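Peelable Banana, Play Food Series

The Peelable Banana is part of the Holloway play food range, supplied by Brikwood to preschools, therapy rooms and training kitchens. It represents a partly peeled banana, with pale fruit and yellow peel flaps that open outward.

The peel shows faint darker streaks along its edges – a finish chosen to keep the color close to that of ripe fruit.

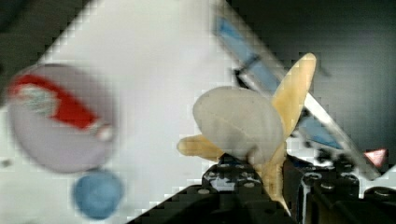

Ordering Information

Item 163 is sold singly or in cartons of 26. Institutions ordering more than 40 pieces may request the Undus storage bin at no added charge. Orders are sent from the Curnitz warehouse within 13 working days.

Wipe clean with a damp cloth. Do not place in a dishwasher.

Contact Brikwood Customer Office | © 2024 Brikwood | Back to top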